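Search this site
Enter your keywords
Search

Small bins, liners and the new waste rounds

Thursday, May 13, 2021

The contract with Lambrechts for emptying office bins ends this summer, and from July the work moves to Nekell. Most people will notice very little. The crews will still come in the evening, the kitchens will still be done last, and the blue paper containers in the corridors stay where they are. A few things do change, and they are set out in this item so that every floor has the same information.

The main change is to the bins under desks. At the last count there were 434 of them in the Conside building, and each one got a fresh liner every evening whether it held a full lunch or a single tissue. Under the new contract the desk bins go from daily to twice a week, on the evenings printed on the floor plan by the elevators. Food waste should go to the kitchens, where the bins are still emptied every day. If you eat at your desk, please walk the peel and the wrappers over before you leave.

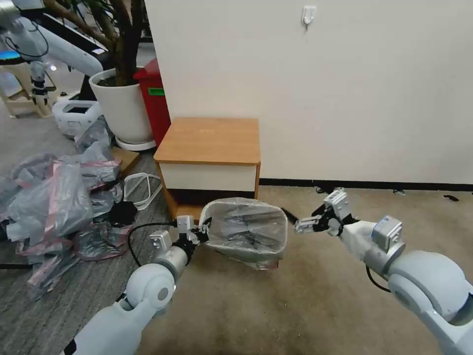
Facilities and Grounds Team

Liners are the other part of this. We went through 2,227 in the first quarter, with half the desks empty for most of that time. Nekell will change a liner only when it is dirty or torn. A clean one stays in the bin, even if it has slipped down or bunched up, and you are welcome to pull it straight yourself. Spare liners are kept in the supply closet on each floor, second shelf, next to the paper towels. Take one at a time, please. A box holds 1,000 and is meant to last the floor well into the fall.

Cups and bottles go in the mixed recycling container by the printers. Empty them first. Last winter two loads were turned back at the sorting plant because there was too much liquid in them, and we paid for both trips. Coffee cups with a plastic coating are general waste, whatever the logo on the side suggests. The supplier of the vending machines, Namo, is testing a cup that can go in with paper, and we will let you know if it reaches our machines.

Batteries, toner and light bulbs do not belong in any of these. They go in the gray cabinet at the loading dock, which is open during reception hours. Toner cartridges should be in their original box or in a closed bag. Broken glass should be wrapped in newspaper, marked, and handed in at reception. One of the Lambrechts crew cut a hand in February on a picture frame that had been put in a desk bin.

A number of you have asked if desk bins could be removed altogether. The third floor tried this before everyone went home last year - there were two shared stations in place of the individual bins, and it worked well on the north side and badly on the south side, where the nearest station was behind the meeting rooms. We are not making that step now. If a team would like to give up its desk bins and share one station, send us a note with the number of desks and we will arrange it. Around 20 desks per station seems to be a sensible limit.

The courtyard containers are unchanged. They are emptied by the city and not by the cleaning contractor, so please do not ask the evening crew about them. The lid on the left-hand one sticks and a repair has been ordered. Until it is done, use the other one for cardboard and flatten the boxes.

Bins that are cracked or missing can be reported through the usual form, under "Furniture and small items". Replacements take a few days. Please don't borrow one from an unused desk - the floor plans are matched to the bins, and the crew will report the empty spot as a loss.

Questions about the new rounds go to Els Vanhove at the facilities desk on the ground floor. She has printed copies of the floor plans for anyone who wants one for a notice board.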